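How to ask a question at a meeting of Samard Town Council

Members of the public may put questions to the council at each of its ordinary meetings. This guide explains who may ask a question, how to write one, how to send it in and what takes place on the evening. It replaces the guidance sheet issued in October.

Who may ask a question

Any person who lives, works or studies in the town may put a question. You do not need to be on the electoral register, and there is no minimum age, although anyone under 16 should be accompanied by an adult at the meeting. Local clubs, businesses and residents' groups may also put a question, provided that one person is named as the questioner.

Serving councillors and employees of the council have their own procedure and should not use this one. Candidates may ask questions in the usual way until the notice of election is published. From that date until the day after the poll, public questions are suspended.

Step 1. Check that the council is responsible

The town council looks after allotments, the cemetery, the market, play areas, bus shelters and the two public halls at Ollevia and Srour. It is also consulted on planning applications, but does not decide them. Questions on schools, social care, refuse collection or the condition of roads will be returned to you with the address of the authority concerned.

If you are unsure, telephone the Democratic Services desk before you write. The duty officer can tell you which body deals with a subject but cannot advise on whether your question is a good one.

Step 2. Write the question

A question may be up to 300 words long, including any introduction. Most are much shorter. It should:

be addressed to the Leader of the Council, or to the chair of a named committee;
deal with one subject;
ask for information, an explanation or a statement of the council's position;
be written so that it can be understood when read aloud.

A question will be refused if it is defamatory or offensive, if it names a junior member of staff, if it concerns an individual's own application or complaint, or if it is substantially the same as one answered in the previous six months. The decision is taken by the Town Clerk, Randa Haddadin, who will write to you with the ground for refusal. You may amend the question and send it again if there is still time before the deadline.

Statements followed by the words "Does the Leader agree?" are accepted, but they tend to receive brief replies. A request for a date, a cost or the name of a policy usually produces a fuller one. Compare the following:

"Does the Leader agree that the market has been neglected?"

"What sum has been set aside for repairs to the market canopy in this financial year, and when will the work begin?" 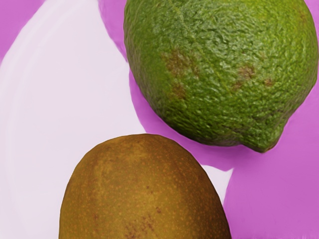
Step 3. Send it in

Questions must reach Democratic Services by noon, 7 clear working days before the meeting. The day of receipt and the day of the meeting are not counted, and neither are weekends or bank holidays. The deadline for each meeting is printed on the last page of the previous agenda.

You may use the online form, send an email or hand in a paper copy at the Ikia Street office. Give your full name, your address or place of work, and a telephone number. Your name will appear in the agenda. Your address and number will not.

You will receive an acknowledgement within two working days. If none arrives, please telephone, as a question which has not been acknowledged has not been registered.

Step 4. Prepare for the meeting

Registered questions are listed in the agenda in the order in which they were received. Public question time lasts 27 minutes at most. Any question not reached in that time is answered in writing within ten working days, and the answer is attached to the minutes.

If you cannot attend, you may name another person to read your question, or ask the Mayor to do so. Please let us know by 4 pm on the day. The council chamber has step-free access and a hearing loop. Requests for an interpreter should be made when the question is submitted.

Step 5. At the meeting

Arrive 15 minutes before the start and give your name at the desk outside the chamber. When the Mayor, Councillor Abundio Montes, calls you, go to the lectern and read the question as printed. New material may not be added at this stage.

After the reply, you may ask one supplementary question. It must arise directly from the answer or from your original question, and you have one minute in which to put it. The councillor may reply at once or undertake to write to you. There is no debate, and other members of the public may not join in.

Meetings are recorded, and the recording is published on the council's website.

If you are dissatisfied with the answer

The procedure does not provide for an appeal against the content of an answer. You may write to your ward councillor, submit a petition or make a request for information under the Freedom of Information Act. If you believe that the procedure itself was not followed, write to the Monitoring Officer, Marwan Nassar, within 5 working days of the meeting.

Contact

Democratic Services: Roya Hassanpour, Senior Officer
Office hours: 9 am to 4.30 pm, Monday to Friday
Page last reviewed: Dec 21, 2023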